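Spring notes on drop-shot weights, Cakness reservoir. Water level is down 13 inches from the winter mark, so the outside weed edge is now the first place to check.

Rig used: 6 lb fluorocarbon leader, size 2 hook, nose-hooked straight worm. Leader length from hook to weight set at 13 inches.
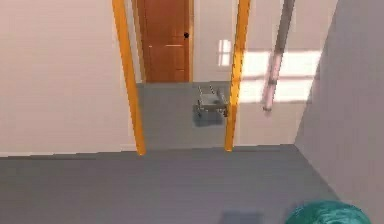 Fillusside, April 28, 2021

Started with the Holroyd cylinder weight. It slips through grass better than a round one and hangs up less in broken rock. On clean gravel the round weight still gives more feel.

Wind picked up before noon. Went one size heavier and kept the same leader. Bites came on a slack line – shaking the rod tip did nothing.

Three fish from the first point, all smallmouth, all on green pumpkin. Switched to the Clerna spinning reel after that. The drag starts smoothly on light line, but the bail spring is stiff.
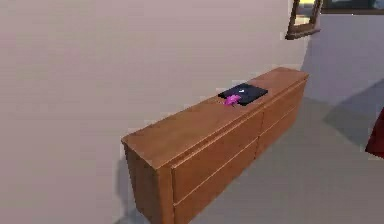 Line twist is the other problem with this rig. A small barrel swivel above the hook fixes most of it. Tie it 2 feet up so it stays clear of the rod tip on the cast.

Next post will cover leader length over tall weeds. Short version: measure the weed first, then add three inches.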